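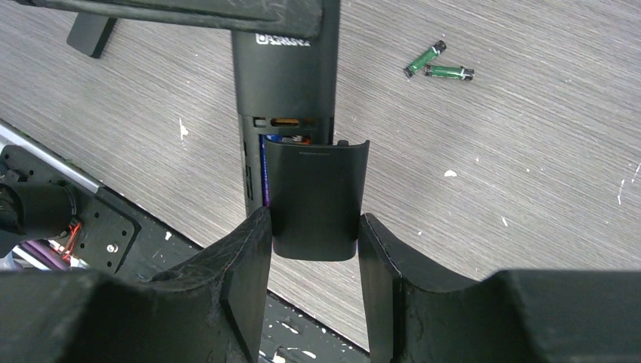 A remote control with its battery cover off, at the sorting table.

Dear friends at the Gukier Fund,

Thank you again for your patience with us, and for the kind note you sent in July. I promised a fuller account of how the Small Things Project is getting along, and I'm happy to say there is plenty to tell!

The idea, as you'll remember, was to go through the boxes of household odds and ends left over from the Bodholm house clearance and find a use for as much of it as we could. We have now sorted 387 items, well over the 200 we set for this stage. Remote controls have taken the longest. Each one has its battery compartment opened and checked, and then we have to keep the right cover with the right remote, a job that sounds easy until there are a dozen black plastic covers in a tray. Jingyi Peng came up with a numbered sticker for each pair, and it has saved us a great deal of grumbling.

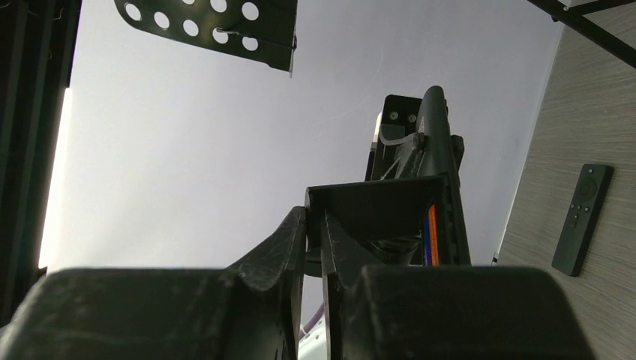 Black metalwork at the workspace, including a bracket punched with round holes.

Of your grant, $60 is still unspent. The rest went on storage trays, labels, and a good set of small screwdrivers from Ritora, and I'll send the receipts along with the next letter. I would like to put what remains toward more lidded boxes, if you are agreeable.

The game pieces and pocket items are slower going than I had hoped - they turn up at the bottom of every box, all mixed together.

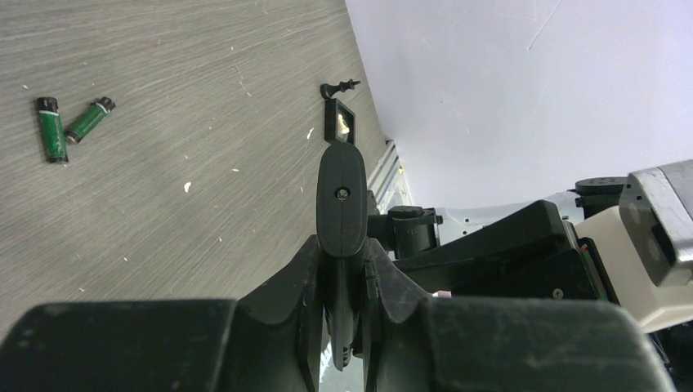 Lighters are set aside and don't go into the giveaway boxes, and chess pieces are kept until we can make up a set. We have 2 full sets so far, and both have been promised to the Yan Street reading room, where I'm told the afternoon players are already arguing over who goes first.

Next we'll start on the kitchen drawers, and I expect to write again once those are done. Do come by and see us if you're in the neighborhood - we are usually at it until 4 p.m., and there's always coffee.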